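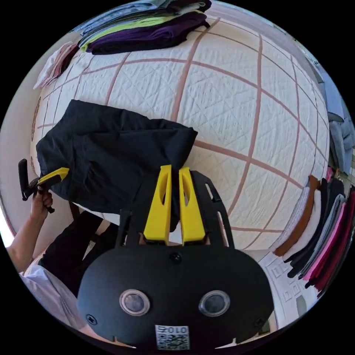 Paint the front door before you do anything else to the house, Heledd Llewellyn told me in the comments last time, and don't go gray, every door on every street is gray now and you'll be looking for your own house in the rain. Well, Heledd, I listened! It took me long enough.

Posted 29th June by Moushumi Weerakoon

So the door. When we moved to Plekeck it was brown, a sort of gravy brown, with a strip of older green showing where the mail slot had been moved up at some point. I lived with it for ages. I'd come home with groceries and think, I really must do something about that door, and then I'd go in and put the milk away and forget it until the next day.

My first idea was red. Everybody's first idea is red, I think. I got a sample pot of something called Skusell (very deep, a little bit pink if you catch it at noon) and painted a square by the handle, and my neighbor walked past and asked if I'd cut myself. Red was off the list. Then I had a blue phase, which went on all winter and used up most of the samples. I ended up with 21 little pots on the basement shelf, and I'm too cheap to throw any of them out.
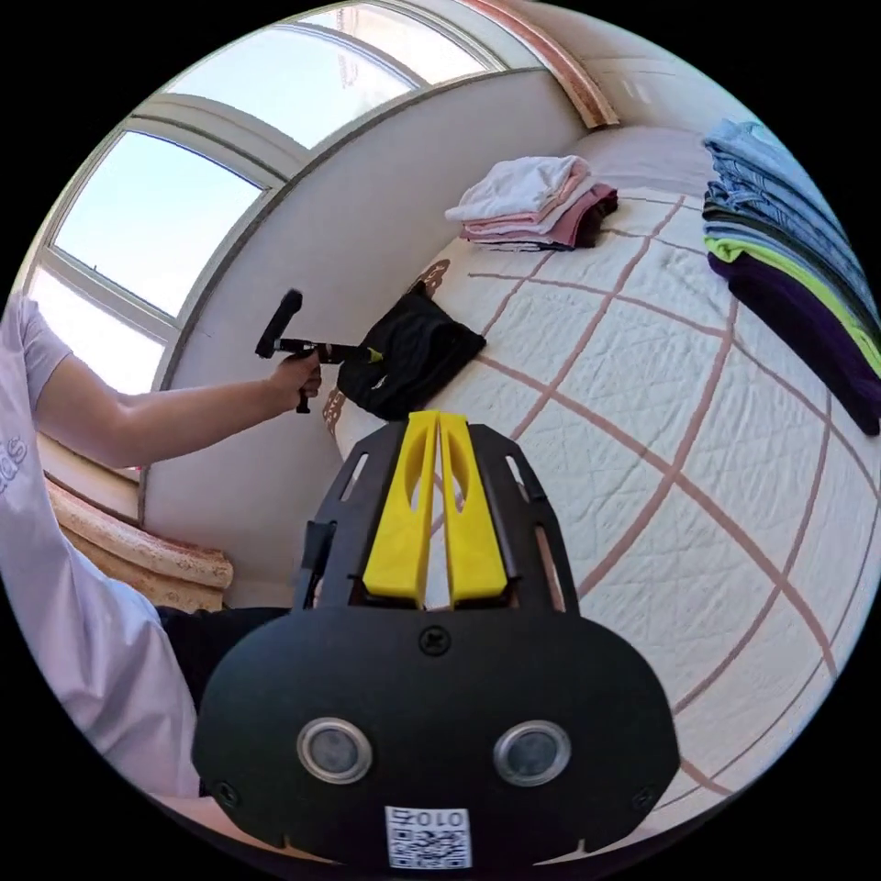

Yellow is harder than blue, and the trouble starts with the names. Butter, custard, straw, lemon, they're all food or things animals eat, and on the card they look like nothing much. What I was after was a proper bright yellow with black beside it, same as those two tall fingers against the black plate, because our railings and the porch light are black already. Put that yellow next to cream and it goes a bit sickly. Put it next to black and it wakes right up.

I went with Viltar in the end, $70 a gallon, and yes I did stand in the aisle at Prydderch having a little talk with myself about that. Two coats of primer, three of yellow. Yellow covers terribly! I'd been warned and I still thought two would do it. The brown kept coming up underneath like a tea stain.

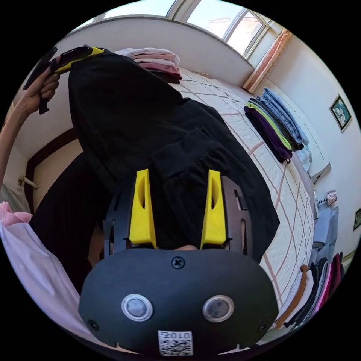 Bright yellow, black, and a fold of fabric in the middle.

The other thing is the house number. We're 3,582 (I know you don't write it with a comma, but I like the comma) and the old brass numbers looked lost on the new paint, so I've ordered black ones. They come in September, apparently cast by hand by a man in no hurry at all. Until then it's a sticky note for the delivery people.

Next up is the porch ceiling. I'm thinking pale green. Talk me out of it if you must.

Recent posts
The mail slot that wouldn't shut
What I put in the window boxes this year
Moving to Plekeck, part two
Cleaning brushes when you've left them overnight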